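Rules we wrote on one sheet of paper

When I came to Wivcombe I thought that good practice with robot arms was a matter of reading the standard and doing what it says. I have read it now, twice, and I still like it. But it does not tell you what to do at half past four in the afternoon, when someone wants one more run and the cable has moved again.

So in June we wrote our own sheet. It had 40 lines at first, which was too many, and people signed it without reading. We cut it down hard. These are the ones I would keep if I had to start again.

Before the first run of the day, move the arm slowly through its whole reach and watch the cables – the cables, not the gripper. Most of our stops at Claten came from a cable that caught on something.

Only one person starts the arm, and that person says it aloud. It felt silly for almost 3 weeks and then it felt normal.

If an object falls, stop first and pick it up second. I broke this rule myself, with my sleeve very near to the fingers, and I was ashamed of it.

Write down every stop, also the boring ones. Our notebook for the Rennie cell has 376 entries. When we changed the speed limit last winter, it was the notebook that helped us decide, and my own memory was wrong on 2 points.

Do not change the speed and the layout on the same day. You will not know which one made the trouble.

I am less sure about the rule on soft objects. At Plestis they allow a higher speed when the items are light and soft. I understand the idea, but the arm weighs the same whatever it holds, so we keep one speed for everything. Maybe I am too careful here. 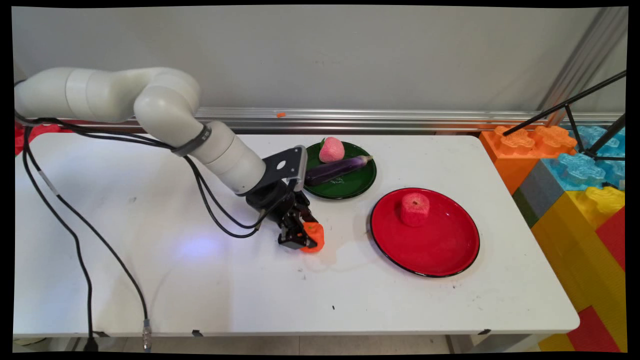 How often should a sheet like this be checked? We read ours again every time the layout changes, and once in spring even when nothing has changed.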